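The first time Bongani Fourie tried to dye a whole bedsheet blue, he did it in a rain barrel behind his aunt's house in Wirkton, and his arms stayed blue up to the elbow for most of June.

"I went to a cousin's wedding like that!" he says, laughing. "I'm in half the photos looking like I'd been picking berries with my whole body."

He has been hooked ever since, and after an afternoon with him I can see how it happens. Fourie grows his own indigo on a strip of land outside Githam, and this past season he put in 1,759 plants – he keeps a notebook, and he read me the number straight out of it. The leaves look like nothing much. Bruise one between your fingers, though, and give it a little while, and the edges start to go dark.

"People expect blue flowers," he says. "The flowers are pink. All the blue is hiding in the leaf, and you have to coax it out."

Coaxing takes patience. The leaves soak, the liquid gets stirred until it foams, and then everything settles overnight. What's left at the bottom is a paste that he strains and dries on trays. Cloth comes out of the vat a sort of pond green and then turns as the air gets to it. Fourie has watched this more than 1,000 times and still calls his neighbors over.
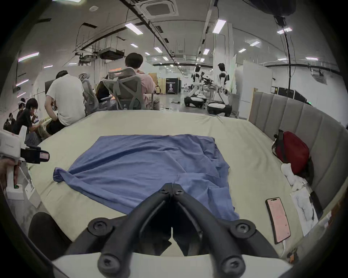
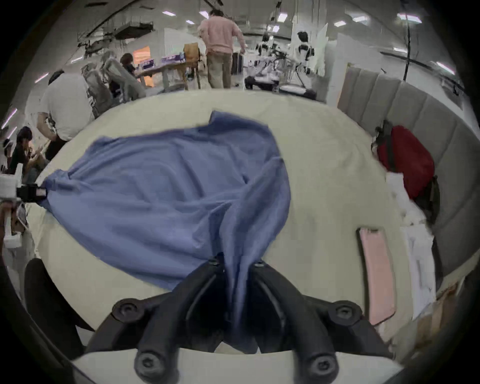
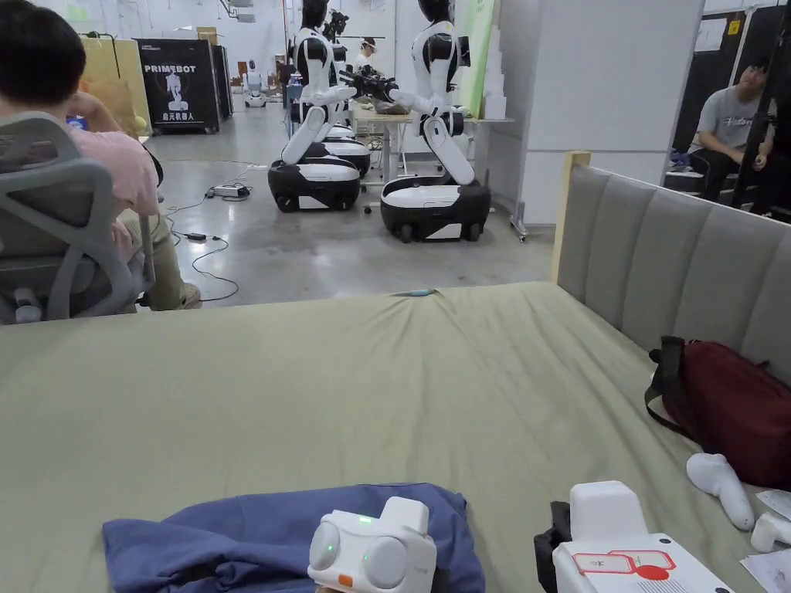
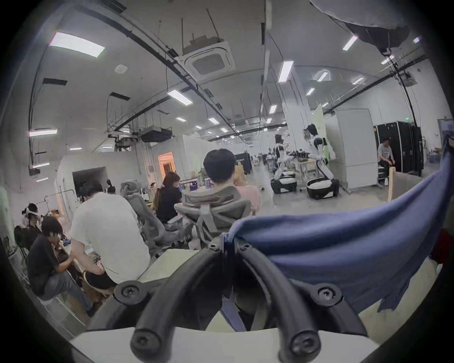 Blue cloth, four times over.

Bongani Fourie

I asked him how many dips a good blue needs. "Two for a sky. For the really deep one, the one that's nearly black in the folds, I've gone to 32." He does those in small batches, with a day of rest between dips, and he won't be hurried.

Most of what he makes goes to the market at Dunell, where he shares a stall with a weaver. He also teaches a class in the old packing shed at Mahuika, and it fills up fast. Beginners always want to know about washing, so I asked too. Cool water, he told me, mild soap, and keep it away from your white towels for a good long while.

"It will rub off on you a bit," he says. "I like that! You wear it and it wears off on your chairs and your hands. My steering wheel is blue. My dog has a blue ear."

Next spring he wants to try a second field, closer to the creek, if the deer will let him.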